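Kudel Community Help > Play and Learning > Sorting and Matching

Color sorting with two plates: where does the odd block go?

Posted by Hiyori Koyama in November
Viewed 2430 times

I run a small morning play hour for my own two kids and a few of their cousins, ages three to five. We have been doing color sorting with a handful of painted blocks and two plastic plates, one light blue and one a pale purple. Nothing fancy. The plates came from a picnic set and the blocks are from a mixed bag I bought at Thongdee, the discount store near the bus depot. I paid extra for the big bag and I am still finding blocks under the couch.

The rule I started with was warm colors on the purple plate and cool colors on the blue plate. The three year old didn't follow it at all, and the five year old followed it for one morning and then started making her own rules. By the time I took a picture the blue plate had an orange and a green one together, which fits no rule I ever gave anybody.
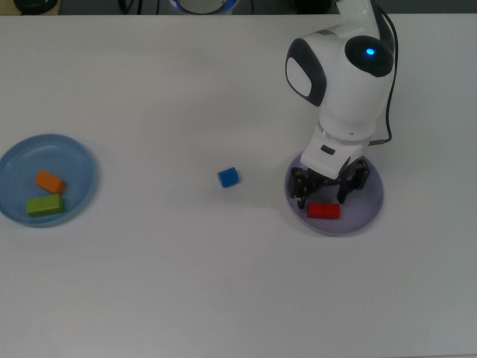 Orange and green on the blue plate, red on the purple one, blue cube left over.

My trouble is the blue block. Every time we play, someone leaves it in the middle. The older ones say it goes with the blue plate since it's the same color. The little one wants it on the purple plate so the plates are "fair." Then there is a discussion and the sorting stops.

I have three things I'd like help with.

First, is it a bad idea to use colored plates for color sorting? I picked them so the kids could tell them apart, but I wonder if a blue plate is telling them to put blue things on it.

Second, the plates slide. Our table has a smooth white top and the plates are light, so when a block gets dropped in from any height the plate scoots a little. I tried a damp paper towel underneath. It held for a few minutes and then left a ring I had to wipe up.

Third, how many blocks is enough?
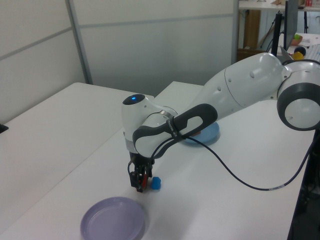
I have been putting out four or five at a time and keeping the rest in a shoe box, because when I tipped out the whole bag they quit sorting and built a road. I don't mind the road, but I'd like them to get through one full round first. If anyone has done this with mixed ages I'd be glad to know how you split the turns. The five year old finishes before the little one has picked up a block.

I'd prefer to keep using what I have. I looked at the Molov sorting trays and they're nice, but I don't want another thing to store.

Marjan Daneshvar
Marked as helpful by the poster

I taught preschool for a long time and used plates, pie tins and box lids for this, so you can certainly keep what you have.

On the colored plates: yes, they confuse things if color is what you are sorting by. A child of three matches what looks alike. If the plate is blue, blue goes on it, and your warm and cool rule is too much for that age anyway. I wouldn't teach warm and cool before kindergarten. You can fix it two ways. Either cover each plate with a circle of white paper and put a dab of crayon on it to show what belongs there, or keep the colored plates and sort by something other than color. Shape works with your blocks. You have longer rectangular ones and a cube, so "long ones" on one plate and "cubes" on the other gives the blue block a place to go. You may need to dig a few more cubes out of the shoe box so that plate isn't lonely.

If you want to stay with color, choose the colors before you choose the plates. Put out reds and greens only. Leave the blue block in the box for a week.

For sliding, rubbery shelf liner is the answer. Cut a piece a bit smaller than the bottom of the plate so it doesn't show, and the kids won't pick at it. Wash it with dish soap when it stops gripping. Let it dry flat. Don't use tape on a table you care about. I pulled the finish off one that way.

How many blocks: two per child for the three year olds, four or five for the older ones. Split the turns by giving each child their own small pile before you start. Then the quick one can finish and the slow one still has all of hers. The quick one can also be the person who names a color while the little one looks for it. That usually buys you a couple of minutes.

Put the plates far enough apart that a child has to move an arm to get from one to the other. If they're side by side, blocks end up across both rims.

I would also leave the mistakes alone until the end of the round. If orange and green are together, ask who put them there and why. Sometimes they have a reason. I had a boy who grouped things by which ones were his grandmother's favorites, and he was very consistent about it.

trekker_nan

Just get a Trekiseck mat. Mine was on sale. Sticks to anything. Plates don't move.

pdx_blockmom

I agree with most of what Marjan wrote but not about putting the blue block away. My kids would ask for it all day. We have a third spot called the waiting spot, a jar lid, and anything they can't agree on goes there. When the round is over they each get one guess about where it should go, and then we play again with a new rule. It took a few tries before they stopped using the lid for everything.

About the number of blocks, we own a 500 piece set and I put out six. The rest live in a closet. I once let them sort all of it on the floor and it took until supper, and I was the one who finished.

One more thing on sliding. If the plates have a raised rim, turn down the height the kids drop from. I ask mine to "park" the block, so it touches the plate before they let go. That helped more than anything I put underneath, although I do use shelf liner too.

Hiyori Koyama

Thank you both. I cut up some shelf liner this morning and it holds fine. We tried long ones and cubes and the three year old got it on the second go. I found two more cubes in the shoe box, one yellow and one with most of the paint chewed off.

We are going to try the jar lid next. The five year old has already said she wants to be in charge of it.

Is the white paper circle better glued or loose? Mine curls up at the edges.

Marjan Daneshvar

Loose. Trace the flat part inside the rim and cut just inside your line, then press it under a heavy book overnight. Card stock curls less than printer paper if you have any.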